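Up at a quarter to six, before the heat. August has been like this the whole way through. I took my coffee out back and watered the tomatoes while it was still shady. The two plants by the fence are done for, I think. The leaves have gone yellow from the bottom up and the fruit has that black patch on the end. I picked four that were good and threw the rest in the compost.

Spent most of the morning on the Irkthorpe letters. I want the whole box read and put in order before I drive up there. Grandpa's handwriting gets worse after he moved out of the boarding house, and he stops putting the year on anything, so I have to go by what he says about the mill and the weather. I got through 20 today. One of them mentions a brother-in-law named Juraj Bartoš who lent him money for the passage, and I have never heard that name from anyone in the family. I wrote it on a card and clipped it to the letter. Another is only a list of what he owed and to whom, with a line drawn through each debt as he paid it off.

Had lunch standing up. I need to go through the kitchen one of these days. The snacks have taken over the counter and the slow cooker is stuck at the back behind all of it, when I should be using it in this weather instead of the oven. 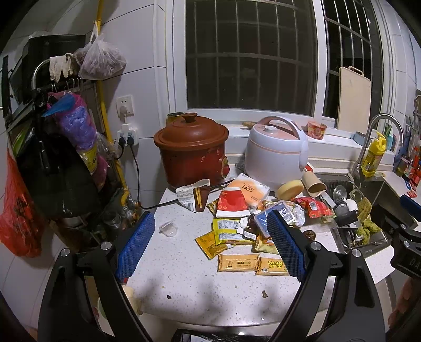

Zdislava Hrnčiar wrote back about the letters this afternoon. She says I'm wrong to sort them by year at all, and that I should keep them in the order they came out of the box, even if it looks like no order, and write the dates on a separate sheet. Her point is that whoever packed them may have had a reason, and once they're moved I can't get that back. She also thinks the word I've been reading as "foreman" is a man's last name.

I had already moved the first bundle. I put it back as near as I could from memory and started a sheet in pencil. She may be right about the foreman too. I looked at it again with the good lamp on and there is a capital F, but he puts capitals all over the place.

Declan called about five. He can't do the drive with me after all, his truck is in the shop again and he doesn't want to miss work on top of it. I'll go alone and stay one night. Need to call ahead and ask if the records office closes for lunch.

Still 88 on the porch at supper. Ate the tomatoes with salt and some bread. Windows open, fan on, no rain.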